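Talk notes – Okstead branch, small pantry talk
June 26, 2026
Slot is 25 min plus questions. Do NOT run over, next group needs the room.

OPEN
Say hi, thank Okstead for having me. Mic check. Water.
Start with the hands-up question: who has thrown out a can this year becuase they found it too late? Wait for the hands. Mine goes up too.
Tell the Paniston story. Moved out of the flat there, emptied one corner cupboard, found coconut milk older than the lease. Four jars of the same mustard. Pause for laugh, if none just keep going.
Point of the talk: a pantry you can see into saves money and weeknight arguments. No fancy jars needed.

PART 1 – WHY WE OVERBUY
We shop from memory. Memory is bad at shelves.
Deep shelves are the worst. Front row gets used, back row gets old, then we buy more front row.
Special offers. Eight for the price of six sounds great till you have to store eight.
My own log, kept it from last November on. Wrote down every can and packet that came in. Ended up with 100 entries, and a lot of them were things I already had at home. Chickpeas mostly. Don't dwell on it, slide has the chart.
Ask: what's your chickpeas? Take two or three answers from the room, no more.

PART 2 – DATES
People mix these up every time so go slow.
Best before = quality. Use by = safety. Wording is different depending where you live, tell them to read the label and not guess.
Dented cans. Small dent in the side, usually ok. Dent on the seam, or bulging, or leaking – out it goes. No tasting to check!!
Acid stuff (tomatoes, pineapple) doesn't hold as long as beans or corn. Eat those first.
Marker pen trick: month and year, big, on the lid. On the lid if you keep them in a basket or drawer, on the front if they're on a shelf. Hold up the pen.

PART 3 – BASKETS BEAT SHELVES
The bit people came for. Slow down here.
One basket per kind of meal, not per kind of food. Soup basket. Pasta basket. Curry basket. Whole thing comes out, goes on the counter, goes back.
Any plastic basket will do. Handles nice to have. Measure the shelf BEFORE you buy, I did not, two baskets now live in the garage.
Keep it light enough to lift with one hand. If you need two hands you won't pull it out, and then it's a deep shelf again.

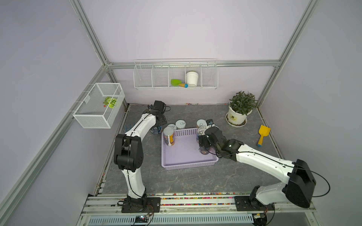
Slide 9: cans and a lavender basket

Leave slide 9 up while talking about weight. Cans are heavy, they go low down. Pasta and crackers up top.
New cans in at the back or left side, old ones at the front or right. Pick a direction and stick with it. Everyone in the house has to know which way.
If someone asks about those sloping can racks: fine if you have the width. Kakakhel one I tried was ok, bit rattly. Move on.

PART 4 – THE TEN MINUTE CHECK
Once a month, same time as something else you do anyway. I do it while the rice cooks.
Pull out one basket. Only one. Look at lids. Anything near its date goes on the counter and that's dinner this week.
Stuff you will never eat – be honest about it – goes in the donation bag while it's still in date. Not after. Food banks can't use old cans and sorting them takes up their time.
Pritport pantry swap: mention it, leaflets by the door. They moved some 2,000 items through last year. Bring what you don't want, take what you do. Leaflet has the opening hours, don't try to say them from memory, got them wrong last time.

IF TIME IS SHORT
Skip the racks. Skip the log chart. Keep dates and the ten minute check.

CLOSE
One job for tonight: open the worst cupboard, take out the thing furthest back, write its date on the lid. Only that.
Handout is two sides, 100 printed, stack on the chair by the exit. Spare copies in my bag.
Questions. Likely ones:
– Glass jars for flour? Yes, if the lid seals. Write the date on tape on the bottom.
– Pantry moths? Empty it all, wipe down, bin open packets, check the seams of unopend ones too.
– How much should I keep in? Depends on the house. I keep two weeks of dinners, no more.
– Spices? Whole talk in itself. Say sniff it, if it smells of nothing, replace it.
Collect pen, clicker, adapter. Get the parking ticket stamped at the desk.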